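Byun 8x42 Binoculars: Notes After a Winter of Backyard and Marsh Birding

I bought the Byun 8x42s in the fall to replace a pair of 10x50s that had become too heavy for me to hold steady. I have carried them on most of my walks since then, and they live on the kitchen windowsill when I am home. I paid full price for them at a camera store.

The first thing I noticed was the weight. They are light enough that I stopped using the harness and went back to the plain neck strap. The strap that comes in the box is thin and stiff, and I swapped it for an old Zandetti strap after 2 walks. The lens caps are attached with rubber rings and stay put. The eyepiece cover is loose and I lost it in the cattails before Thanksgiving.

The view is bright. At the marsh near Wandeo I could pick out the streaking on a swamp sparrow at dusk, when my old pair would have given me a brown lump. Color looks natural to me, maybe a little warm. The edges go soft in the last part of the view, and I only notice it when I am scanning a flock of ducks from one side to the other.

Close focus is good. I can stand on the porch and watch the chickadees at the near feeder without backing up. The focus wheel is another matter. It turned smoothly in October, but on cold mornings it got stiff enough that I needed two fingers, and I missed a brown creeper completely while I was cranking at it. It has loosened up again now that it is March.

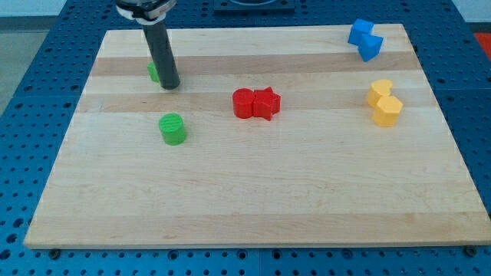 Maple strip board on a blue perforated table.

The eyecups twist up and have two stops. I wear glasses, so I leave them all the way down, and I get nearly the full view. My neighbor Asnakech Alemneh does not wear glasses and found that the cups slid back down when she pressed them against her face. She has the Planix 8x32s and likes them better for long walks, but she agreed that mine were easier to use in the woods after sunset.

I have had them out in steady rain and in wet snow, with no fogging inside. The rubber armor picks up lint and seed dust and needs a wipe now and then. There is one small scuff on the left barrel from a fence post.

I paid $300. I have seen them listed since for $30 less, so it may be worth waiting for a sale. For that money I would have liked a better strap and a case with a belt loop. The case they give you is a soft pouch with a drawstring, and I keep suet cake wrappers in it now.

My yard and marsh list stands at 162 species, and the last several were found with these. The most recent was a rusty blackbird, feeding by itself at the edge of the ice. I plan to keep using them through spring migration, and I will add a note here if the focus wheel gives me more trouble.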